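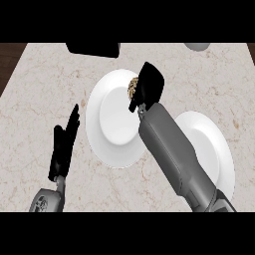

Folie 1: Simulierte Küchenszene, rechter Arm mit spatelförmigem Endeffektor, linker Arm mit mehrfingriger Hand

Sprechnotizen zum Vortrag »Endeffektoren im Vergleich«
Projekt Prirkovon, Arbeitspaket 3
Stand: 20. Juli 2024

Zu Folie 1
Begrüßung der Anwesenden und Dank an die Gastgeber in Barnby. Der Vortrag behandelt den Vergleich zweier Endeffektoren bei der Handhabung kleiner Lebensmittelstücke. Sämtliche Ergebnisse stammen aus der Simulation; auf diesen Umstand ist gleich zu Beginn hinzuweisen.
Zur Abbildung: Das goldbraune Stück liegt am schwarzen Kopf des rechten Werkzeugs an, knapp über dem Rand des größeren Tellers. Die linke Hand berührt in diesem Augenblick keinen Gegenstand. Bitte die Folie kurz stehen lassen, bevor die Fragestellung verlesen wird.

Zu Folie 2, Fragestellung
Untersucht wird, ob ein flaches Werkzeug gegenüber einer mehrfingrigen Hand Vorteile bietet, wenn das Objekt klein ist und nahe an einem Tellerrand abgelegt werden soll. Die Aufgabe lautet in allen Durchläufen gleich: Aufnehmen, Umsetzen, Ablegen.

Zu Folie 3, Versuchsaufbau
Beide Endeffektoren wurden mit derselben Regelung (Trurix) betrieben. Startlage der Objekte und Reibwerte wurden je Durchlauf neu gezogen, die Ziehung war für beide Werkzeuge identisch. Insgesamt liegen 102 Durchläufe vor, zu gleichen Teilen auf beide Werkzeuge verteilt. Die Zahl bitte langsam nennen, sie steht nicht auf der Folie.

Zu Folie 4, Beobachtungen
Das flache Werkzeug zeigt beim Ablegen die geringere Streuung. Beim Aufnehmen hängt das Ergebnis stark vom Anstellwinkel ab. Die Hand toleriert größere Abweichungen der Startlage, benötigt für die Fingerbewegung jedoch fast zwei Sekunden zusätzlich. Abbrüche traten bei beiden Werkzeugen vorwiegend in Randnähe auf.
Auf Rückfragen zu den Kontaktmodellen ist auf den Anhang zu verweisen.

Zu Folie 5, Einschränkungen
Krümel, Fett und Verformung des Lebensmittels sind nicht abgebildet. Eine Übertragung auf die reale Anlage ist daher nur unter Vorbehalt zulässig. Der Abgleich mit dem Prüfstand Palacios ist für März vorgesehen.

Zu Folie 6, weiteres Vorgehen
Vorgesehen sind eine Variation der Kopfbreite sowie eine Versuchsreihe, in der beide Arme gemeinsam arbeiten. Die Parameterdateien werden den Projektpartnern nach der Veranstaltung auf Anfrage bereitgestellt. Anschließend Überleitung zur Diskussion; das Wort geht an die Sitzungsleitung.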